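Notes on the Small Table
Posted Mar 6, 2022
Filed under: Furniture, Home working

Readers of this blog will recall that in September I undertook to replace the desk in the back room, and that I promised a full account once the matter had been settled. It has now been settled. I set out below how the choice was made, what was rejected, and how the table is arranged for the sort of small handling work that takes up most of my evenings: sorting, picking over, and moving little things from one place to another.

The previous desk was a Brotier, bought second-hand, with a glass top. I have no complaint to make about its strength. Glass is, however, a poor surface for anything round. Beads, marbles, small balls and the like travel across it at the least encouragement, and the noise they make on reaching the floor is considerable. The glass also showed every fingerprint, and I was cleaning it more often than I was using it.

The requirements for its replacement were written down before any shop was visited, a practice I recommend. The top was to be pale, so that small dark parts could be found on it. It was to be wood. The corners were to be rounded, the passage beside the door being narrow and my hip having met the Brotier on many occasions. There was to be a hole for cables towards the back. Drawers were not wanted, and I have had no cause to revise that view.

Four tables were considered. The first, from Siltura, was handsome but deep, and could not have been brought round the turn of the stairs. The second had a lip along the front which pressed on the forearms after a short time. The third was withdrawn from sale while I was deciding, and I shall say no more of it than that the shop might have removed the ticket. The fourth was the Ogola, and it is the one that was bought.

Delivery was arranged by telephone and took place on the second attempt. The top and legs arrived in separate boxes, and the bolts in a paper bag taped to the underside of the top, where I did not think to look until I had already rung the shop. Assembly itself was straightforward. A soft mat should be laid down first, and the bolts left slightly slack until the table is standing. Mine had a small rock in it, cured by loosening everything and starting again from the back.

On the question of the surface, I have found that a bare tabletop is still not sufficient for loose items. The pale wood is kinder than glass, but a ball remains a ball. The answer has been to work inside a tray. I tried deep ones to begin with and cannot recommend them. The wrist has to be lifted over the side each time, and anything in the corners is difficult to pick up, whether with fingers or with a tool. A shallow tray is much to be preferred. It need only have enough of an edge to turn a rolling object back towards the middle.

The bottom of the tray matters as well. A smooth base allows things to slide when they are gripped a little off centre, and a pattern with some relief gives them somewhere to settle. The Cadulness catalogue lists 936 trays and mats of one sort or another, and I confess that I read the greater part of it. Those intended for drying crockery are often more useful on a worktable than those sold for the purpose, and usually cheaper.
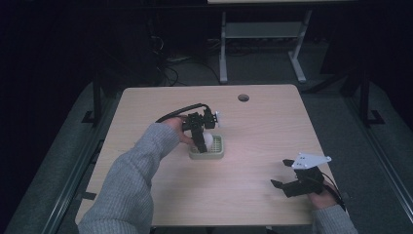 As to where the tray should sit, I favour a position a little to one side, so that the other hand has clear table in front of it. With the tray placed squarely in the middle, both hands crowd the same space and one elbow is forever being tucked in. It is also worth leaving the front edge free, as sleeves will otherwise sweep things into the lap. In cold weather I work in a heavy jumper and speak from experience.

The cable hole has been a qualified success. It is small, and a plug will not pass through it, so that leads must be fed from the bare end or not at all. Anyone buying the same table is advised to take the largest plug they own to the shop. For the present, my lamp lead goes over the back edge and is held with a clip.

Care of the top has been simple so far. It is wiped with a barely damp cloth and then with a dry one, following the grain. I have put 2 coats of clear wax on it, the second applied a week after the first, and mugs are confined to a mat. One pale ring has appeared regardless. I believe it will rub out with a little more wax and have left it until the spring, when the window can be opened.

There remains the matter of the chair. The old one was chosen to suit the Brotier and is now too low, and a cushion has been pressed into service. I have begun a list of requirements along the same lines as before, which stands at 9 items and will need to be shortened. Suggestions from readers would be welcome, particularly from those who sit for long periods at close work. I should add that castors are out of the question on this floor.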